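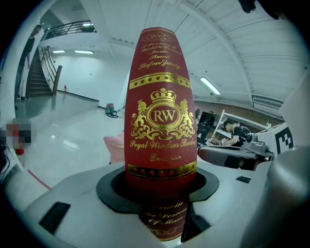
Zukadow 16-inch alloys: anyone running them through winter?

marshpippin
Jul 31, 2023

Bought a used Grimano estate in March and it came on the Zukadow alloys, the 16s with the thin spokes. They look smart but the dealer has put the fear in me about salt. He reckons the lacquer goes after one winter and wants 711 quid for a second set of steel wheels with winter tyres already on. I do mostly short runs, plus a long motorway trip every other weekend. My paint is the deep red, the same sort of crimson as an old leather-bound book with gold on the cover, and I do think silver wheels suit it, so black steels would be a bit of a comedown. Is he right, or is he just shifting stock?

tappetynoise
He's shifting stock. I've had the same wheels for 3 winters, never taken them off, and all I've got is a bit of bubbling round one valve. Rinse them when you can be bothered. 711 for steels is daft money unless the tyres are something special. What tyres are they?

marshpippin
He said Pekeck, which I'd never heard of. He did say "premium" a lot.

oldgreyhatch
Going to disagree with tappetynoise. I had 2 of my Zukadows go white and furry under the lacquer by the second spring, and I'm a fairly careful washer. Depends where you live, I suppose. We're near the coast and they grit our hill if someone so much as opens a freezer. Once the salt gets in behind the centre cap you can't see it, and then the wheel welds itself to the hub and you're stood in a lay-by kicking it. Ask me how I know.

tappetynoise
That's a hub problem, though! You'd get it with steels too. Wire brush, thin smear of copper grease on the face of the hub, keep it off the studs, done. I do mine every time the wheels are off.

oldgreyhatch
Not arguing about the hub. The lacquer is what I'm on about, and copper grease won't help you there.

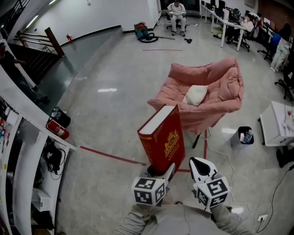

quietclutch
You're both talking about wheels when the tyres are what matter. I'd leave the alloys on and put a decent all-season on them. I went for the Ranjbar ones on my hatch and haven't thought about swapping since. Bit noisier above sixty, and I think I lose a mile or two to the gallon, but I used to have four wheels taking up half the shed and now I've got half a shed.

marshpippin
Ooh, hadn't even thought of all-seasons. Are they any good in proper snow? We don't get much but the lane to my sister's is steep and it's always the last to be cleared.

quietclutch
I've had them in slush and a couple of inches of fresh stuff and got home both times. Ice, no, but what is? If that lane is really steep I'd maybe keep a set of snow socks in the boot as well.

oldgreyhatch
All-seasons are a compromise in July and a compromise in January. I tried them for a year and went back to two sets. You do get your money back in the end — each set only wears for half the year — and it saves the good wheels. I wouldn't pay that dealer's price, mind. Look for a used set off someone who's changed cars. Check the offset, not just the bolt pattern, because the Grimano estate and the saloon are different and the sellers always say "fits all".

tappetynoise
Agree on the offset. Agree on the dealer too, so there's a first.

marshpippin
Thanks all. My current tyres have got 3mm left on the fronts so I need something before the weather turns anyway. Leaning towards the all-seasons on the alloys and a very thorough wash. Will ring the dealer and tell him no to the steels, which I'm dreading a bit, he's ever so persistent.

oldgreyhatch
Get the wheels sealed while the tyres are off, then. Inside of the rims as well as the faces. And get someone to check that the centre caps still clip in properly before it all goes back on.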